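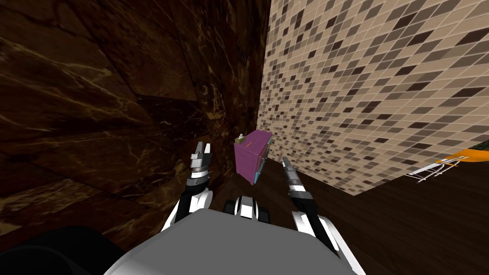 I have been rewriting our simulation house rules all through October, and I have to tell you, I am having the best time with it. I know! Rules! But I've come around to thinking that a good set of rules for two-armed sim work is one of the nicest things a small group can own, and ours finally fits on one page and a bit.

Some background for new readers. Our project is called Plereck, and it's a set of home tasks for a robot with two arms, all of it run in simulation. Rooms get a random mix of wall tile, stone, flooring and furniture colors, and an operator drives the arms through a task in each one. The old rulebook was called Cordeiro, after the folder it lived in, and it had 35 rules. The new one has 13. I cut, I merged, I begged people to tell me what they never looked at, and then Chalerm Prasertsri read the whole thing out loud on a call and we threw out every line he stumbled over. Great method, by the way. Try it on anything you've written for other people to follow.

I won't paste all of it, but I want to share the ones I like most.

Rule 2 says to park both grippers where you can see them before you start on anything. On either side of the object is fine, at the same height if you can manage it. The old version said "neutral pose," and every operator had a different idea of what neutral was. Now we have a sentence anyone can check by looking.

Rule 4 is my favorite. Name things by what you can tell from the view, and stop there. If it's a box with a flat top, write "box." If there's a rod on it, write "rod." We used to let people write whatever the object was meant to be, and then two people would label the same run in two ways and we'd lose an afternoon sorting it out. I went back through 268 old runs to fix the names (with a lot of tea) and a good chunk of the trouble was people guessing at a purpose. Color goes in its own field, with the light noted next to it, because a dark corner will do funny things to a pink or a red.

Rule 5 goes with it: check the object from the wrist view as well as from the head view. Small things that look like nothing from up top can fill the whole view once the gripper gets near. The wrist view is also where you find out which finger is closer to the part you care about, and that's what Rule 6 is all about.

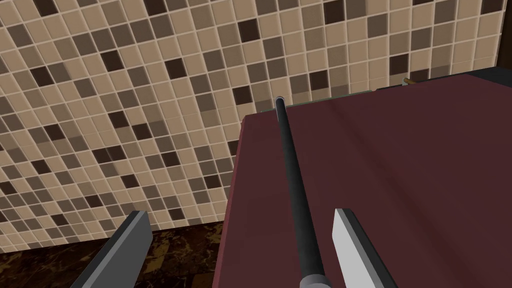

Wrist view for Rule 6: black rod between the two fingers, nearer the right one.

So, Rule 6. Before you close on a long thin part, write down which finger it sits nearer to. Then center if you have room, or leave it alone and say so in the notes. It takes a few seconds! We had a long argument over whether centering should be required, and I was on the "always center" side until Ukon (our other group, the ones who do the grading scripts) pointed out that an off-center start is perfectly good data as long as it's written down. They were right and I changed the text that same evening.

Rule 9 covers dark surfaces. Dark stone, deep shadow at the foot of a wall, a black part of the arm in front of it – all of that runs together, and an operator who's tired will steer by memory. The rule says slow down there and bring up the second view. We don't ban dark rooms. I love the dark rooms, some of the marble we get is gorgeous, and a robot in a real house is going to meet a gloomy corner sooner or later.

Rule 11 is about stopping. Either hand can call a stop for both. If the left arm is in doubt, the right arm waits too, even when it's doing fine. This was in Cordeiro as well, but buried in the middle of a paragraph on file naming, if you can believe it.

One thing I'm still not happy with is Rule 12, on when to throw out a run. At the moment it says to keep it unless the view froze or the wrong room loaded. Chalerm wants a third case for runs where the operator forgot to write the finger note, and I keep going back and forth. Run 1557 is the one we argue over. Lovely smooth driving, no notes at all. I'd keep it. He wouldn't.

If you've got house rules of your own for two-arm work, please send them! I'm collecting them in a page called Drirnemex (don't ask me to say it out loud) and I'd be so happy to have a few from outside our group. Short ones especially. The comments are open, and I'll put up the full list of 13 as soon as Rule 12 is settled.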